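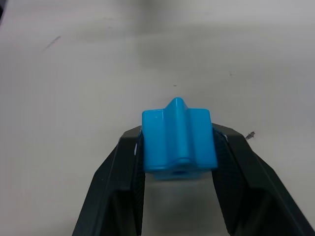 Sorting your blocks before the first build

I know, you want to start stacking right away! Give yourself 16 minutes for this part first. I wrote it after making a mess of my own Melton set one Monday.

1. Clear a patch at the front of the table, big enough to lay a few pieces out with space between them. Push your bags and boxes to the back.

2. Take the blocks out one or two at a time and check each for cracks or rough edges (run a thumb along them, it's quicker than looking).

3. Group by color. Purple and blue can share a storage box, which is how I keep mine, and greens get their own spot.

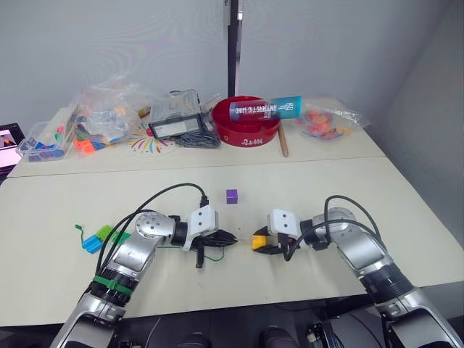
Blocks up front, box and bags at the back

4. Put the mixed leftovers in clear bags. Zdislava Michalík, who tested these steps for me, likes one bag per color, but I never have enough bags for that.

Note: If your table comes in two sections, keep small cubes away from the seam.

Caution: Small pieces are a choking hazard. Close the bags and put the lid on the box when you take a break, even a short one.

5. Count what you have against the card in the lid. My set should have 84 pieces, and I'm still 2 short.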